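Nisreen Mansour did not set out to run a rowing club. She had been teaching indoor rowing at a leisure centre when one of her regulars, who is blind, asked where he could learn to do it on water.

"I rang round and the answer was always that they'd have to get back to me," she says. "None of them did. So in January I booked two hours at the lake and borrowed a double."

That was the start of Stivo Rowing, which now runs adaptive sessions for adults with sight loss, limb difference or a learning disability. Mansour coaches most of them herself. New members begin on the machines and stay there until they can hold a steady rate for 2000 metres. Speed doesn't come into it.

"Some people get there in a fortnight and some take the whole winter," she says. "I don't put anyone in a boat who is still thinking about where their hands go."

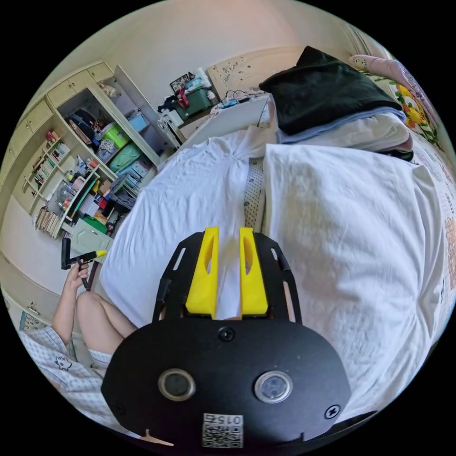

The club charges £100 a year, with sessions included. Mansour would like to bring that down, but insurance and the lake fee take most of it. A second-hand boat, bought last summer and named Anel by the members, used up the savings. It has a fixed seat and wider riggers, and it is booked for nearly every outing.

Coaching rowers who can't see the blade has changed how she talks. She used to say "watch your height" and "look at the person in front". Now she asks what they can hear at the catch and where they feel the weight in their feet.

"I use the same words with everybody now. My sighted rowers got better as well, which annoyed me a bit, as I'd been doing it the other way for years."

Their first race was the Norkitz Sprints, over 600 metres. Stivo entered one crew and came fourth out of five. Mansour was pleased with the start and less pleased with the steering, which she puts down to her own calls.

She plans to enter two crews next time and is looking for another coach who can do early mornings. Rowing experience helps but she will train the right person.

"They need to turn up and they need to be able to swim," she says. "I can teach the rest."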